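Lists > Kitchen and Table > Archive > Thread view

Previous message | Next message | By thread | By author | Search

29/07/2021, posted by Hülya Ateş

Re: Sorting fruit before the weekend meal

Dear all,

Thank you to Asuka for the long answer in May, and sorry that I reply so slowly. I quote the part I want to speak about:

> Salamatu asked how we keep the fruit for the shared meal.
> We put everything in one big bowl the evening before, and it
> looks very nice. But each time the bananas have become brown
> by noon and the avocados are too soft to slice. I have tried
> to cover the bowl with a cloth and it did not help.
> Does anyone on the list do it differently?
> Asuka Sugiyama

I do it differently, and I learned it from my aunt, who sold fruit in Barros for many years. She never kept bananas next to avocados unless she wanted the avocados to be ready quickly. Ripe bananas give off a gas, ethylene, and it makes some other fruit ripen faster. In a deep bowl the gas stays between the fruit. A cloth over it probably keeps even more of it inside.

So my first advice is to give each kind its own plate, and to put them together only when people sit down. I keep hard avocados on the shelf, and when they give a little under the thumb I move them to the refrigerator, where they wait for me 2 or even three days more. Bananas stay outside, away from the window. Watermelon, if it is whole, can stay in a cool room, but after the first cut it goes into the refrigerator, covered.
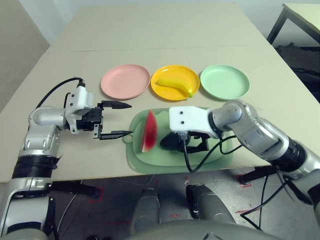
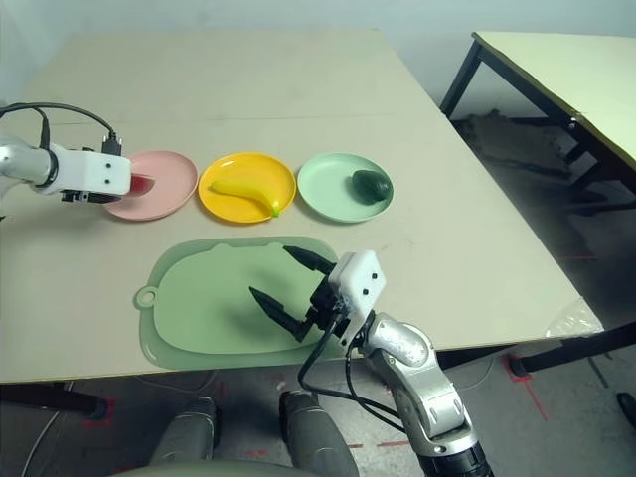
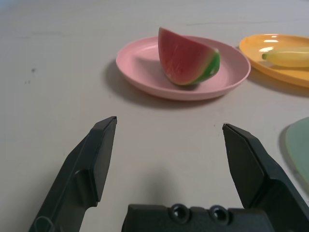
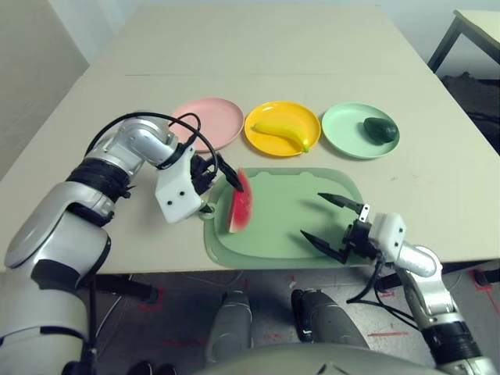
Should I cut the watermelon the evening before, to save time in the morning?

I would leave it whole until the morning if you can. The pieces lose juice overnight and the edges become soft. If you must cut early, make big wedges, cover them well, keep them cold, and make the small pieces just before the meal.

About the avocado, Fuseini wrote that he leaves the stone in the half which he does not use. I tried this. Only the part under the stone stayed green, so now I rub the whole cut side with lemon and press the wrap directly on it.

One more small thing. Afia asked me if the cutting board from Drakico is good for fruit. I have used mine only for bread until now, so I can not tell her. Please, if somebody has cut melon on it, write to the list and say if it slides, my counter is quite smooth.

With kind regards,
Hülya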